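Search tickets, orders, parts... Go

Ticket: Quote for second picking cell, Surach packing room
Status: Waiting on requester
Opened: Friday

Hi all, and thank you for being so patient with me on this one! The Clurkirano quote came back with a gripper rated for baskets up to 400 mm long, and I'm nervous about signing until we know our longer ones will fit. Tutness offers a wider gripper, but it adds 10 percent and pushes delivery into September.

Update, 2:15: I went through the order history (bless whoever kept it tidy) and 71 of last month's orders used the long basket, so we can't just leave it out of the plan.

Update, 3:40: Wei support asked which two styles we'd want the cell to handle first, so I've sent them this along with the measurements.
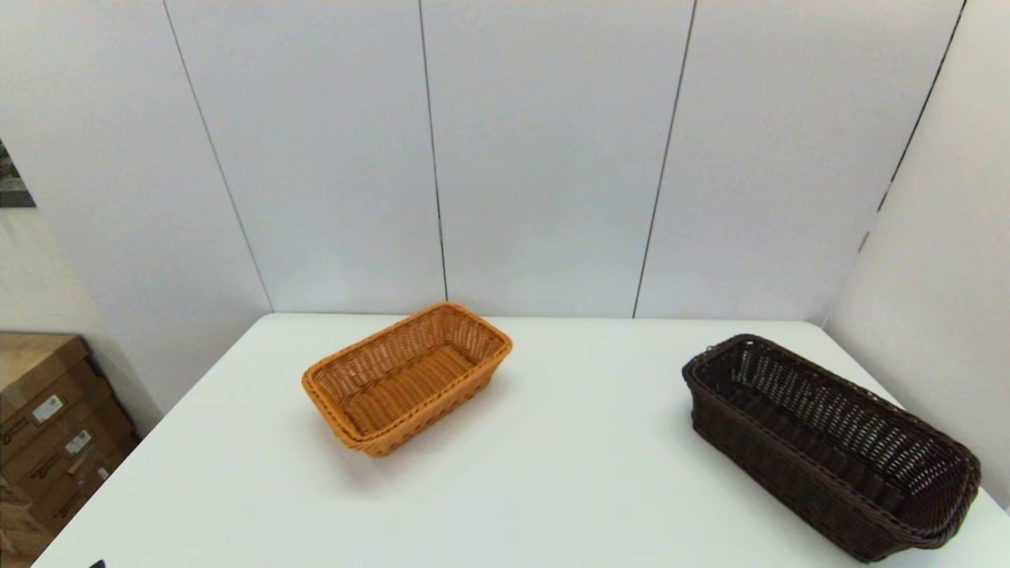 Honey-colored basket and the longer dark brown one, on the white table.

They'd like four sample baskets of each before they'll confirm a price. Could purchasing please hold the Clurkirano order until I hear back?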